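18 February 2023 — hide glue, batch 2

Soaked 20 g of the Tiromberg pearl glue overnight in cold water, then held the pot at 60 to 62 C.

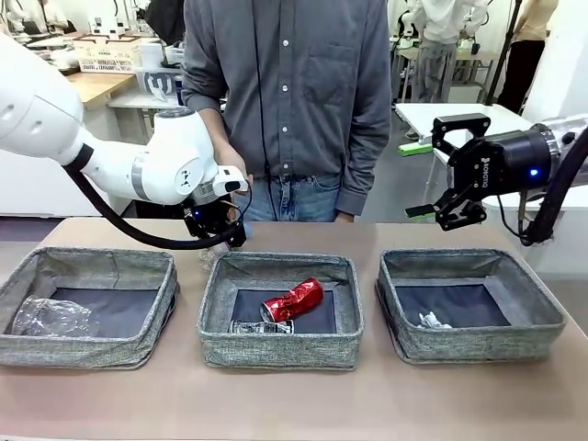
Pot thermometer reads high against the Jilau probe, so dial setting is now 70 to get the right bath temperature. Glue ran off the brush in a thin stream, no lumps. Rubbed joint on maple offcuts, no clamps, left to cure.

Batch 1 broke at 398 N, mostly in the glue line — cold wood, I think. Warmed the offcuts this time before brushing.

Denise Clegg wants the remainder kept in the fridge for the veneer test. Label it. Discard if it smells.

To do: reorder pearl glue, recheck probe in ice water.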